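Recording two-arm demonstrations: packing a bag

Bag packing is a good second task to teach once your arms can handle simple pick and place. It needs both grippers at once, and the bag changes shape every time you touch it. These notes cover how we record it at Getamel. They assume your leader arms are already paired and calibrated.

Before you start

Home both arms and check that each follower tracks its leader through the full range. Open and close the grippers a few times. If one lags, fix it now. Set the recording name, the operator's initials and the task string. We use "put the items in the backpack" and keep the wording the same for the whole batch.

Setting out the items

Place the bag within reach of both arms. Put the items where the packing arm can get to them without crossing over the holding arm. Move everything a little between episodes, and turn the bag too. Karim Hourani recorded our first batch with the bag in one spot, and the trained policy kept reaching for that spot wherever the bag was.

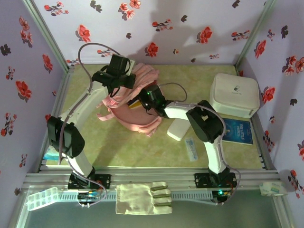
Give each arm one job and keep it for the whole episode. One arm holds the bag and the other packs. Pinch the bag at the top edge or the handle with the holding arm, then move the packing arm in. With a soft bag lying on its side, like the pink one, the packing gripper has to go right into the opening before it lets go. Flat things such as the book are the hardest to grasp, so practice those a few times without recording.

Running an episode

1. Start with both arms at home and the grippers open.
2. Press the left pedal to begin recording. Wait for the beep.
3. Bring the holding arm to the bag and close on the fabric.
4. Pick up the first item and carry it to the opening at a steady speed.
5. Lower it inside, open the gripper, and back straight out.
6. Repeat for the remaining items.
7. Release the bag, return both arms to home, and press the pedal again.

If you drop an item inside the work area, pick it up with the arm and carry on. Those recoveries are useful. If it rolls out of reach, stop and discard the episode. Never reach in by hand while the followers are live.

How many to record

We kept 428 episodes out of 670 for the first usable policy. Most of the rejects were long pauses with the arms hanging still. Take a break after every 12 episodes, and swap operators if you can.

Checking the data

Play back the first 2 episodes before recording more. Look for missing camera images and for a gripper value that never changes. Agustina Leiva's review script is in the tools folder and flags both.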